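화요일 밤, 좀 늦게 씀

오늘은 하루 종일 규칙서랑 싸웠다. 정확히 말하면 2월 안에 끝내기로 한 '가정 내 이동 조작 시뮬레이션 기록 기준' 초안. 이름부터 길다. 우리끼리는 그냥 본다인(Bondine) 문서라고 부른다. 프로젝트 이름이 본다인이라서 그런 건데 처음 듣는 사람은 꼭 화장품이냐고 묻는다 ㅋㅋ

아침에 출근하자마자 머빈 돕슨(Mervyn Dobson)한테 메시지가 와 있었다. 3장 다시 썼으니까 점심 전에 읽어 달라고. 3장은 문 다루는 부분이다. 커피도 못 마시고 읽기 시작했는데, 첫 문장이 "손잡이 접촉은 적절한 힘으로 한다"였다. 적절한 힘이 뭔데요, 머빈... 이런 문장이 규칙서에 들어가면 다들 자기가 적절하다고 생각하는 만큼 밀어 버린다. 빨간 줄 긋고 옆에 "상한값을 숫자로, 단위도 같이"라고 적었다. 좀 세게 썼나 싶어서 뒤에 웃는 얼굴을 하나 붙였다.

그래서 오전 내내 손목 시점 화면을 띄워 놓고 접촉 항목을 한 줄씩 봤다. 흰 패드가 손잡이 목 아래쪽에 닿아 있는 화면인데, 이걸 잡은 걸로 쳐야 하나 받친 걸로 쳐야 하나로 한참 얘기했다. 나는 받친 거라고 본다. 용어 정의에 '파지'만 있고 '지지'가 없어서 생기는 문제라 새 항목을 넣자고 했고, 머빈은 항목이 늘어나는 게 싫다고 했고, 결국 넣기로 했다. 이겼다! 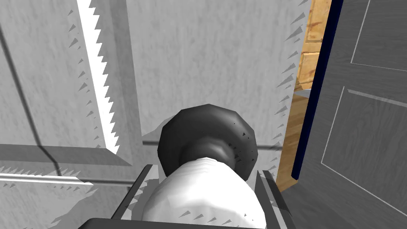

본다인 3장, 문손잡이 접촉. 손잡이 목 아래에 닿은 흰 패드.

문 표면에 세모난 그림자가 삐죽삐죽 잔뜩 낀 것도 얘깃거리였다. 렌더링 쪽 문제인 건 다 아는데, 이런 게 낀 기록을 평가에 넣어도 되느냐가 문서에 없다. 나는 "넣어도 되지만 표시는 해라" 파다. 살리나스(Salinas) 팀은 전부 빼자고 한다. 전부 빼면 남는 게 얼마나 되겠냐고요. 게다가 깨끗한 화면만 골라서 낸 성적은 나중에 꼭 뒷말이 나온다. 그림자 결함이 있으면 결함 칸에 체크하고, 접촉 판정을 방해할 정도일 때만 두 사람이 따로 보고 정한다, 이렇게 적어 두고 점심 먹으러 갔다.

점심은 순두부. 맛있었는데 너무 급하게 먹어서 입천장 다 데었다. 오후 회의 내내 혀로 입천장만 만지고 있었음.

오후에는 조날린 바레도(Jonalyn Barredo)랑 5장을 봤다. 상판처럼 넓은 면 위에서 그리퍼를 어떻게 다루는지 정하는 장이다. 조날린은 글을 진짜 짧게 쓴다. 내가 세 줄로 쓴 걸 한 줄로 줄여 놓는데 뜻이 하나도 안 빠져 있어서 볼 때마다 신기하다. 오늘 새로 들어간 문장은 이거다. "대기 자세에서는 손가락을 벌리고, 두 손가락 사이로 아래 면이 보여야 한다." 깔끔하다. 검토하는 사람이 화면 하나만 보고도 맞다 틀리다를 말할 수 있잖아. 규칙은 이래야 한다고 생각한다.

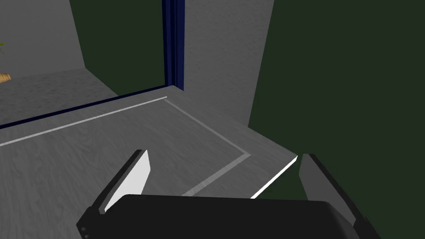 5장 대기 자세. 벌어진 손가락 사이로 회색 면과 밝은 띠가 보인다.

근데 가장자리가 또 골치다. 오른쪽 손가락 바로 옆에서 회색 면이 뚝 끝나고 그 너머는 어두운 초록색뿐이다. 가장자리 여유 거리를 얼마로 할지 옛날 온도프(Ondov) 지침에는 300밀리라고 되어 있는데, 그건 훨씬 큰 팔을 쓰던 때 값이라 그대로 가져오면 웬만한 가구 위에서는 아무것도 못 한다. 그렇다고 여유를 아예 안 두면 물건을 면 밖으로 놓는 동작까지 다 통과돼 버리고. 조날린은 그리퍼 폭을 기준으로 잡자고 했다. 장비가 바뀌어도 안 고쳐도 되니까 나도 그게 좋은 것 같은데, 그럼 폭을 닫은 상태로 재냐 벌린 상태로 재냐... 여기서 둘 다 말이 없어졌다. 일단 "벌린 상태"로 적고 물음표를 달아 놨다.

참, 코부레티(Covuretti)에서 검토 의견이 왔다. 정중하게 길다. 요약하면 시뮬레이션 기록에까지 안전 규칙을 적용하는 건 과하지 않냐는 건데, 나는 여기엔 절대 동의 못 한다. 화면 안에서 모서리 타고 다니던 버릇이 실제 장비로 그대로 넘어오는 걸 한두 번 본 게 아니다. 답장을 쓰다가 점점 문장이 뾰족해지길래 저장만 하고 닫았다. 내일의 내가 보내겠지.

퇴근 전에 비어 있는 그리퍼 항목도 마저 봤다. 지금 초안에는 '빈 상태'가 손가락 간격으로만 정의되어 있다. 그런데 얇은 걸 잡으면 간격이 거의 없고, 벌려 놓고 아무것도 안 잡고 있을 때도 있으니까 간격만으로는 부족하다. 그래서 손가락 사이에 물체가 없다는 걸 영상으로도 확인할 것, 이라고 한 줄 더했다. 예시로는 나뭇결 있는 회색 면 위에서 두 손가락이 나란히 서 있는 화면을 골랐다. 사이에 아무것도 없는 게 딱 보여서 설명이 필요 없다.

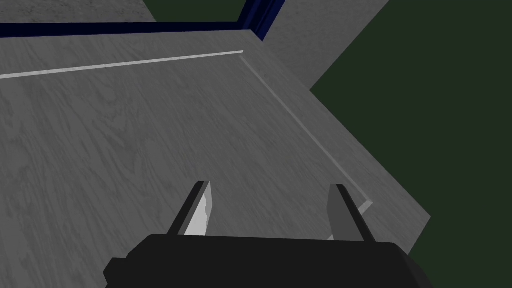
'빈 상태' 예시로 고른 화면. 손가락 사이에는 아래 면만 보임.

조날린은 이 화면에서 나뭇결이 너무 예쁘다고 한참 딴 얘기를 했다. 옹이처럼 소용돌이치는 무늬가 있긴 하다. 색이 회색이라 나는 잘 모르겠던데, 자기 집 식탁을 이걸로 하고 싶단다.

내일 할 일은 '지지' 정의 다듬기, 물음표 단 데 머빈한테 물어보기, 코부레티 답장 (순하게!). 그리고 용어집 순서가 가나다순이 아니라 쓴 순서대로 되어 있는 걸 오늘에서야 발견했다. 이건 내가 한 짓이라 조용히 고쳐야 한다.

지금 11시 넘었는데 입천장이 아직도 아프다. 아이스크림 하나 꺼내 먹고 자야지.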